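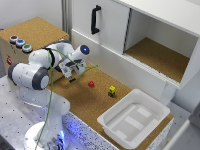
Page last changed: June, 4th tidy-up of the wording

Bench and cork top checks, Plirnside workshop

I do these before the room opens, with a mug of tea left firmly outside the door. Tick the sheet on the clipboard as you go and put your comments next to the item, however daft they seem (mine are below, so you'll be in good company!). If something gets a "no", tape it off and tell me before you start mending it.

1. Cork work surface clean, no loose granules, no lifting edges
OK. I run the flat of my hand along it and then look at my palm. The brown granular cork does shed a bit when it's been scraped, and the crumbs get everywhere. Dry brush first, then a barely damp cloth. Please don't soak it – I did that to an offcut at home and it curled up like old toast.

2. Box with the cork-covered top: sits flat, doesn't rock
OK. Push gently on each corner in turn. The sides are pale wood, so run a finger along the edges for splinters too. I have rubbed down one rough spot with 200 grit and it feels fine now.

3. Push buttons (dark red, blue, green) firm in their housings
OK, with a comment. All three should go down and come back up without sticking, and the white rings round them shouldn't turn when you twist them. Only do this with the power off at the wall. The blue one felt a touch gritty to me, so I've cleaned round it and would like somebody else's opinion next time. Crumbs of cork again, I expect.

4. Markings on the front of the box still there
OK. There's a red one near the left edge and some small dark ones under the buttons. Don't go at them with the strong cleaner, a cloth is plenty.

5. Nothing left lying on the corners of the box
Comment: there's a small black item on the far left corner. I'll ask whose it is before I move it. If you put something down there, please pick it up again.

6. Cables: no nicks, no kinks, nothing trailing where a sleeve could catch
Needs watching. The thin green one comes up from the front and loops over quite high, so follow it all the way along with your eyes before you lean across. I want it clipped, and I've got a bag of 28 clips from Tjoa in the drawer that are just the job.

7. Connectors and wires low down: pushed home, dust free
OK. Power off first, then a soft brush. It's bright down there with the blue-white light on, so I look from the side and save my eyes.

8. White cabinet: open compartment empty, nothing stacked against it
OK. Keep 60 cm clear for walking past. I know it's tempting to lean a board there "just for a minute".

9. Floor swept, bin emptied
No! Swept, yes, but the bin was full to the brim. I've emptied it.

10. First aid box and eyewash in date
OK for the eyewash. We're down to 2 large plasters, and I've put more on the Jorkent order along with a new dry brush, as the old one has gone bald.

Still to do: clip the green cable, get a second opinion on the blue button, find the Stekier dustpan that went missing from under the sink.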